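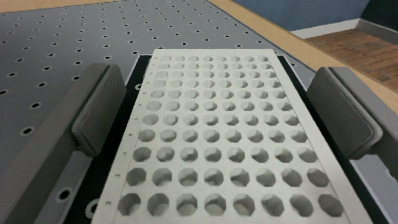
I have been saving bean seed for seven years now and I still get giddy in November, when the pods are brittle enough to crack with your thumb. This was the best fall yet! I grew two new ones, a speckled pole bean called Sallum and a fat brown bush bean called Kisard, and both gave me far more than I planted.

The Sallum came from Mattes Brinkmann, who runs the seed table at our winter swap and writes everything down in a green ledger. His note in the packet said the bean was grown on the Oltmanns farm for longer than anyone there could remember. Somebody in the family claims 1736, which I don't quite believe, but I love that they claim it. Imagine carrying one kind of bean forward that long, a handful at a time.

Shelling is slow and I would not give it up for anything. I put the radio on, spread a sheet on the floor and go until my thumbs hurt. Then comes the sorting, and I have gotten a lot fussier about this. Cracked seeds and small ones go in the soup jar. The good ones get a name right away, before I stand up, before I answer the phone. I lost a whole season of a lovely black bean once by being sure I'd remember which bowl was which. 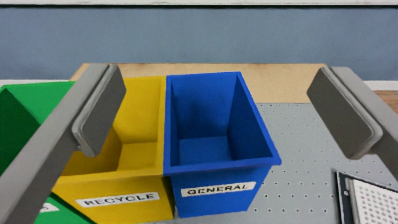
The blue bin says GENERAL on the front.

If you are just starting out, begin with beans. They mostly pollinate themselves, so what you plant is usually what you get, and you can see what you're doing without a magnifying glass (try saying that about poppies).

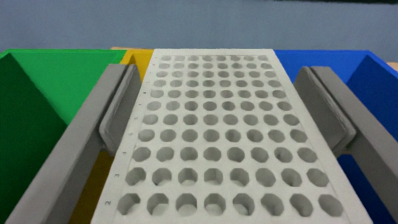 Drying and storing

I give mine 2 weeks on old window screens in the spare room, then do the fingernail test. If a nail leaves a dent, they go back on the screen. Once they pass, they go in the freezer for a few days in a sealed jar to take care of weevils - let the jar warm up before you open it or you will get damp beans.

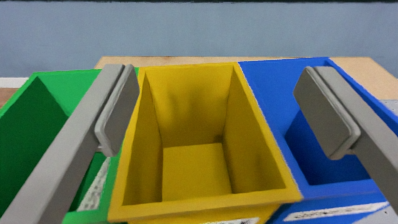

After that they live in the hall closet, which stays cool and dark all year. My oldest jar in there is a yellow wax bean I bought at the Gitelow market in 2000, long before I knew what I was doing. I planted a dozen last spring just to see, and three came up! I babied those three plants all summer and now I have a fresh jar of them, with the old label taped to the side.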